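Equipment Planning > Small Automation

Budgeting for a second two-arm tabletop cell: what should be included in the request?

Posted by Hallness Training Workshop, Dec 22, 2022

Our workshop operates a tool room that lends hand tools to trainees. In September we put one small two-arm cell into service, and it is used for a single task: returning screwdrivers, pliers and similar tools to a divided tray after a class. We have been asked to prepare a purchase request for a second cell of the same general type, and I would be grateful for advice from organizations that have completed this exercise.

The first cell was bought in a hurry at the end of a budget period. The request listed the two arms, the rail and the work surface. It did not list cable, connectors, spare finger tips, lighting, wall panels or the time of the staff member who put it together. Those items were charged to general supplies over the following weeks, and our finance office has made it clear that this must not happen again.

I have the following points to settle before the form can be submitted:

Whether the arms should be bought as a matched pair from one supplier, or whether it is acceptable to buy one now and one in the next budget period.

How many spare parts should be purchased at the start, and which ones.

Whether an enclosure should be treated as part of the equipment or as furniture. Our form has separate lines for the two, with different approval limits.

Whether a service contract is sensible for equipment of this size. Paranero has offered one at $465 per year for each cell. It covers two visits and does not include parts.

The form allows a description of no more than 20 lines, so I cannot list every screw. We have no engineer on staff. The cell is looked after by our tool room personnel, who are capable but have other duties.

Any guidance on what was forgotten in your own requests would be especially welcome.

Plikbridge Technical Services

We support several small cells of this kind and have assisted with a number of purchase requests. Our recommendations are given in the order in which you raised the points.

Matched pair. We advise purchasing both arms at the same time and from the same production batch if the supplier will confirm this in writing. Small arms are revised often. A later arm may have a different wrist, a different mounting pattern or different control software, and a base plate that fitted the first may not fit the second. If your budget will cover only one arm, we would suggest postponing the request.

If both arms will share one rail, please measure the reach of each arm over the work surface before the rail is cut. The area that both can reach is usually smaller than the drawing suggests, and the tray should be placed with that in mind. We have seen a cell in which one arm could not reach the far compartments at all, and the rail had to be ordered again at a longer length. 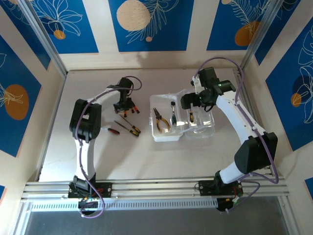
Cable routing deserves its own line in the budget. Allow for clips, spare lengths and at least one complete replacement cable for each arm. A cable that passes an elbow joint bends every time the arm moves, and it is normally the first part to wear. Leave enough slack at the elbow for the full range of motion, but secure the remainder so that it does not drop onto the tools. Slotted duct along the rail is inexpensive and should be ordered together with the extrusion, as delivery charges on long sections can exceed the price of the duct itself.

Small electronics boards and connectors mounted near the base should be protected if people will be reaching into the cell. A simple cover is sufficient. Request the cover at the same time as the board. Ordering it afterward generally means a second freight charge and a second approval.

Spare parts. For one cell with two arms, we would hold the following:

Finger tips, two full sets per arm
One complete gripper
One joint motor of each size used
One power supply
One control board
Clips, ties and connector housings, one bag of each

The gripper is the most costly item on this list and is also the one most often left out. Tools with thick handles place more load on the fingers than most buyers expect. Where the work involves pliers, ask the supplier for the maximum opening of the fingers and compare it with your widest handle. Please do not rely on the figure in the brochure. Take a pair of pliers to the demonstration.

Enclosure. In our experience the posts and walls should be listed as equipment. The reason is practical: if the cell is moved, the enclosure moves with it, and an inventory that separates the two becomes inaccurate within a year. Panels with a printed pattern may be considered decoration by a strict finance office, so describe the walls by their function and attach the supplier's quotation.

Service contract. We would decline a contract that excludes parts, unless the visits include calibration of both arms and a written report. Ask Paranero for the report template before signing.

Finally, include labor. Assembly and first calibration of a cell similar to yours required 37 hours of staff time at one of our client sites, spread over several weeks. That figure did not include training.

Chiang Community Tool Library

We agree with most of the reply from Plikbridge but would differ on two matters.

Our library has fewer staff than a training workshop, and we did purchase our arms in separate budget periods. The supplier held the second arm for us against a small deposit. The two arms match, and no difficulty has arisen. We would therefore not rule out a divided purchase, provided that the supplier's promise is in writing and names the exact model and revision.

We also hold a different opinion on the service contract. We have one, and we value it mainly because it gives us a person to telephone. Where no engineer is employed, this should be given some weight. The annual charge can be compared with the cost of a closed tool desk for one afternoon.

Two items we forgot in our own request may be of use. The first was lighting. Clear plastic trays produce reflections, and our camera system had difficulty finding tools in the transparent compartments until we changed the position of the lamps. We would recommend a small allowance for lamps and diffusers, and a few opaque trays for comparison. The second was a set of tools for testing. We had been using tools from the lending stock, and these became marked. Buy a separate set, in the same brands and handle sizes that you lend, and label it so that it does not return to the shelves.

We would also ask the supplier who owns the software license if the arms are resold. Ours could not be transferred, and we learned this only at the time of disposal of an older unit.

Paranero Customer

Check the power outlets in the room first. We had to pay an electrician and it was not in the budget.

Reply from Hallness Training Workshop

Thank you to all who responded. The request has been revised to include spare grippers, cable, duct, lamps and staff hours, and the enclosure has been moved to the equipment line. We have asked Paranero for the report template and for written confirmation of the model revision. The question of the outlets has been passed to our building office. One matter remains open: if any organization has had finger tips made locally instead of buying them from the supplier, please state the material used and how long a set lasted.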